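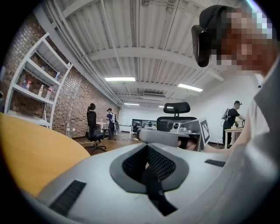

Prastov has opened orders for its hand-held gripper kit, which lets a person record handling tasks that are later used to train robot arms. The kit includes 2 grippers, a head-worn unit and a charging dock, and ships from the company's Avilside warehouse in 7 days.

Rental is also on offer, with a minimum term of 48 hours. Product manager Yayra Adjei said most of the early requests came from small labs that wanted to try the grippers before buying.

A software update in April cut the time needed to pair the grippers. Prastov plans to build 1000 kits in the first run. Replacement straps and markers are sold separately.

We use cookies to improve your visit. Accept all | Manage settings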